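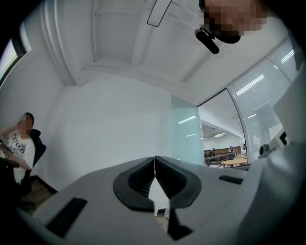 Stustcombe open day, Aug 9, 2018. Got there late, bus was no help, and went straight up to the Lilow floor because that's where the hand tools were. Lilow does the teaching side – you hold a gripper in your own hand, do the job, and the recording goes to train the arm. The one they use is light gray, big smooth shell, two black finger pads with ribs on the inside. Pads were shut when I first got a proper look, meeting in a V with a thin seam down the middle. Glass walls and white blinds on that side, a doorway through to a bigger room with a long wooden counter at the back. Coffee in there. Later.

Had a go. Harder than it looks. The task was picking up a plastic cup and setting it on a saucer, and I squeezed way too early the first three times. Your wrist wants to twist and you have to stop it. By the sixth or seventh I was ok, not good. Woman on the stand said go slower at the end, last inch especially. She was right.

They want 200 clean runs per task before training anything. The cup one had 17 thrown out that morning, mostly people rushing (me included, I guess). Total for the whole set so far is 1733. Asked how many are from visitors and didnt get a clear answer.

Then down to Starard for the other way of doing it. Remote control, two handles on a desk, arm behind a screen across the room. Line was long, 25 minutes. There's a small lag and you feel it in your hands more than you see it. I dropped a sponge, got it back, dropped it again. You can't feel the grip at all, so you watch the fingers and guess. The hand tool was a lot easier for me. Guy behind me in line said the opposite – he plays a lot of games.

Nava is the software both of them run. Short talk, too many slides, but the replay bit was good: they play a run back slow and mark where the grasp starts and ends. Somebody does that by hand, evrey run. Wanted to ask about pay, ran out of time.

Notes for next year: eat first. Do Starard before noon. Parking is $8 and the far lot is fine. Next one is in May.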